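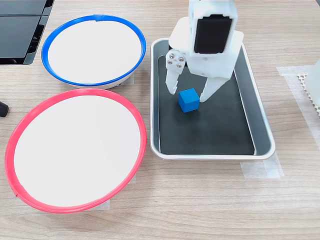 ## 3.2 Bowls, Trays and the Problem of the Rim

**Figure 4.** Two white bowls, one rimmed in blue and one in red, beside a metal tray holding a small blue cube.

The sorting literature is fond of containers and says almost nothing about them. A typical methods section tells us that objects were placed "in a bowl," as if bowls came in one kind and had no opinions. Our second study starts from the suspicion that a container tells people what to do with it long before any instruction sheet gets the chance.

The layout in Figure 4 is the one we call the rimmed layout. The bowls are white inside, so color is confined to the edge, and a person who wants to match by color has only that ring to go on. The tray has no color of its own beyond that of brushed aluminum. In the wording of the Kestlow task, it is the "neutral" container. Participants did not find it neutral. Several called it the baking tray, and one asked when the cookies were due.

Tape on the tabletop turned out to matter more than we would have liked. In the Vustik pilot we put bowls back by eye between trials, and they wandered. By the end of a long afternoon the red bowl had migrated far enough to count as a separate condition. Pale masking tape sits beside or under the edge of each bowl in the figure, and we now treat tape as part of the apparatus and list it with the materials. A reviewer of an earlier draft felt this was beneath the dignity of the journal. We have kept it in.

Of the 3031 placements recorded across both studies, 2326 came from the rimmed layout. The rest came from plain bowls and are reported in Section 3.3, where less happens. Participants were told only to "put the cube where it belongs," a phrase borrowed from the Mosoti household tidying inventory and chosen for its vagueness. It worked rather too well. Five people asked whether it was a trick, and one put the cube in her pocket. Her trials were excluded, and the cube was recovered on 23rd August.

A blue cube and a blue rim look like an easy pairing, and most people treated them as one. The interesting cases are those who left the cube in the tray. When asked, they tended to say that it looked fine where it was. Magesa, in his notes on kitchen drawers, calls this "settled clutter": an object that has a place simply by having been in it for a while. We adopt the term with thanks to Elibariki Magesa, who also lent us the first set of bowls and would like them back.

Coding followed the Prullell scheme, with one change. A cube balanced on a rim was scored as undecided, along with the person who had balanced it.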